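Desk reset before the new year, what do you do with the cables?
Home & Desk > Small spaces

latifa_berrada
Posted 8th December

Hello everyone! I promised my sister I would have my desk sorted before she comes to stay, and of course I started with the easy parts (wiping down the wood, which I love doing, it has such a nice warm grain) and left the horrible part for last. The horrible part is the back of the desk. Everything I own that needs charging ends up there, and nearly all the cables are white, so when I want to unplug one I have to tug on it and see what moves at the other end.
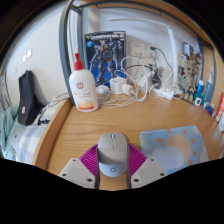
I have 540 to spend, and that has to cover everything, so please no new furniture. My first thought was one of those lidded cable boxes, the Multberg one, with the power strip inside and only the cables I use every day coming out. My second thought was to screw the strip to the underside of the desk and be done with it. The Gundam box stays where it is, by the way. I haven't built it yet and I like looking at it while I work!

What would you do first?

mostafa_y
Under the desk, every time. I did mine in April and I only wish I'd done it sooner. Two screws, a handful of reusable ties, and the whole back of the desk is yours again. The lidded boxes look lovely in the shop, but you just end up with the same tangle with a lid on it.

Loubna_AB
I'm going to disagree with Mostafa, very kindly. I rent, and I'm not drilling into anything, and I also can't be crawling on the floor every time I want to plug something in (my knees have opinions). I've had a Multberg box for years and I'm very fond of it. Do check the inside length against your strip before you buy, though, and leave room for the chunky adapters. Mine cost 317 and I had to take the first one back for the bigger size.

hatem.elsayed
Before either of those, unplug the lot. Make a cup of tea, lay every cable out on the bed and put a bit of masking tape on each end with a name on it. When I did this I found 7 that didn't belong to anything I still owned. One was for a camera I gave to my nephew!

mostafa_y
@Loubna_AB fair point on the renting. There are stick-on trays, but mine came down in the summer heat, so I can't recommend them with a straight face.

Loubna_AB
Ha, so did mine. Took the lamp with it.

a_badawi
Lovely thread. My small suggestion is to keep the pump bottle off the desk, or at least well away from the power strip. I had one leak slowly over a weekend and it ran along the wood straight to the plugs. Also, the mouse pad is so cheerful, where did you get it? The cloud and that soft peach color would be perfect for my daughter's room.

latifa_berrada
Thank you all, this is so helpful! Abdelkrim, it was a present, so I'll have to ask. The bottle is moving to the shelf tonight. I'm going to do Hatem's tea and masking tape first, and then measure the strip before I decide on the box. Does the lid on yours come right off, Loubna, or is it hinged?

Loubna_AB
Right off. Mine lives upside down next to it with pens in it most of the time.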